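How do you fold and store plastic shopping bags so they don't take over a drawer?

posted by quietkettle

Hi all! I have finally decided to deal with The Drawer. You probably have one too. Mine is the wide one under the counter, and for as long as I've lived in this apartment it has been where shopping bags go after the groceries come out of them. I pulled everything out in January, meaning to spend 20 minutes on it, and ended up with a pile that covered the whole kitchen table and part of a chair. I counted, out of pure curiosity, and there were 122 bags. One hundred and twenty-two! In a household of two people!

I don't want to throw them out. We use them all the time, for small trash cans, for wet swimsuits, for shoes in a suitcase, for the dog. What I want is a way to fold them that holds, so that I can open the drawer and take one without nine others coming with it.

I've tried the triangle fold (the one like a paper football) and I love how it looks, but I have trouble with the thin see-through kind. They slide around, they puff up with air the second I let go, and the seam never ends up where I want it. The thicker store bags with the big printed logos behave a bit better, but they spring back open. I also tried just rolling them up with a rubber band and it was fine for a week, and then I got lazy.

So my questions are these. Is there a fold that works on both kinds? Do you sort by size or by thickness? And what do you keep them in? I have a shoe box, a tall tissue box and a cloth tube thing with elastic at both ends that my aunt sewed for me, and I would be happy to use any of them. The drawer itself is nice and deep, so I'd love to have it back for pans.

Thank you! I'm a bit too excited about this for someone talking about bags.

marbledrye

Oh, I love this question! I did this exact project when we moved to the Stesberg side of town and had half the cupboard space we were used to, and I've stuck with it ever since, so I'm going to go on a bit.

First thing: flatten before you fold. I know that sounds too simple, but most of the trouble you describe is air. Put the bag on a table (a bare table, cloth grabs at thin film) and find the side seam. A lot of bags have a straight seam running from top to bottom, and that's your guide line. Pinch it near the bottom, hold it still, and smooth everything away from it with the flat of your other hand, going toward the handles. You want the air to leave through the top. If you start at the handles you'll just chase a bubble down to the bottom and get annoyed. 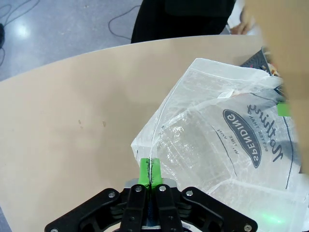
tovelamp asks whether it makes any difference which way the printing faces, as hers come from four or five shops and she likes to be able to pick out the good strong ones by the logo. It does make a difference, tovelamp, and it's a great idea! Start with the printed side down on the table. When you've finished folding, the print ends up on the outside and you can see at a glance what you've got. On thin film the letters show through either way, so don't fuss about those.

Next, tuck in the sides. Most carrier bags have a pleat on each side from when they were made, and if you can find the old crease, let it go back in by itself. Then fold the whole thing in half the long way, seam to edge, and smooth it again. Fold once more. Now you have a long strip a bit wider than your palm, with the handles sticking out at the top.

From here it depends on the bag.

Thin ones: fold from the bottom up, in short turns, and press each turn. When you get to the handles, wrap them around the little packet once and tuck the ends under. That's what holds it. You don't need a rubber band, and it comes open with one tug when you want it.

Thick ones: do the triangle. The stiffer film keeps a corner much better than the thin stuff does, and the last flap has enough spring to stay in its pocket. If it pops open, you left too much tail. Go back two folds and start the triangles a little lower.

I sort by thickness and not by size. I tried size first and it drove me up the wall, because once they're folded they all look alike! Thick in the shoe box, standing on edge like index cards. Thin in the tissue box, where you can pull them out of the slot. The cloth tube I would save for the really crumpled ones that aren't worth folding. Every house has those – torn handle, mystery stickiness, still fine for potato peels.

Also, look inside each one before you fold it. In my pile I found a receipt from Fankhauser for 728 (we were furnishing the living room, it wasn't a grocery bill, thank goodness), a spare key and the instructions for a lamp we no longer own. Little paper tags and price stickers are worth peeling off too, as they make a lump in the fold and then the packet won't lie flat.

It takes me less than a minute a bag now, and I do them while the kettle boils. My drawer holds baking sheets. I open it sometimes just to look.

plumbucket

Get rid of most of them. You don't need 122. Keep 20, take the rest to the bin at the front of the store if yours has one. We have one at the Grastura on our street, by the carts. They only want clean and dry ones.

I don't fold. I stuff them into an empty wipes tub and it works fine.

sevenspoons

I'm with marbledrye on the folding and halfway with plumbucket on the numbers. Can I add a few things I learned the slow way?

I run the bag table at our neighborhood swap, which sounds grander than it is. People bring clean bags, other people take them for carrying stuff home. We went through 2,000 last year, so I've handled every kind of plastic bag you can imagine and I still enjoy it, I really do. There's something so satisfying about a crumpled heap turning into a row of neat little packets!

On the slippery ones: try folding them when your hands are a tiny bit damp. Not wet, or the layers stick to each other and you'll trap water in there. I keep a folded dishcloth beside me and touch it now and then. It gives you a grip on the film and you stop chasing it around the table.

If the two layers of a bag are clinging together and you can't find the opening, rub the top edge between your thumb and finger, back and forth. It'll part. Blowing at it doesn't help, whatever my brother-in-law believes.

Creases from being balled up in a drawer won't come out fully and you don't need them to. Smooth the bag once, and if it still looks like a road map, fold it anyway. I used to lay a heavy cookbook on a stack of flat bags overnight. It does help, but it's a lot of ceremony for a bag.

A small disagreement with marbledrye: for thick bags I like a plain square better than the triangle. Fold in half the long way twice, then fold the bottom third up and the top third down, and slide the handles into the bottom fold. It's flatter, it stacks, and kids can do it. The triangles are cuter, I admit. I had a bowl of them on the shelf for a while and visitors thought they were candy.

For the container, your shoe box is perfect for squares. If you want dividers, cut up a cereal box. I bought a set of plastic drawer dividers from Plinent and they're nice, they click together and everything, but the cereal box did the same job for the two years before that. And your aunt's tube sounds wonderful! Hang it inside the cupboard door where the trash can lives, fill it from the top with the ones that go straight to trash duty, and you won't be tempted to use the good ones for coffee grounds.

One last thing about keeping it going. I leave new bags on the counter, in plain view, and I don't let them into the drawer unfolded. If there are three sitting there by evening, I fold three. When the shoe box is full, the next ones go to the swap or to the store bin. The size of the box is the rule.

Keep bags out of reach of babies and pets, of course. The dog ones too, mine figured out the tube in a day.

quietkettle

Oh my goodness, thank you! I tried the pinch-the-seam thing just now with the worst, flimsiest one I had, and it went flat on the second try. I've done eleven since. Thin ones in the tissue box, thick ones as squares (sorry marbledrye, my triangles keep coming out as trapezoids), and the tube is going up on the door as soon as I find a hook. plumbucket, I hear you, a big stack is set aside for the store bin already. I'm going to put the kettle on and do some more!

Contact the moderators | Copyright, the posters and this site | Back to top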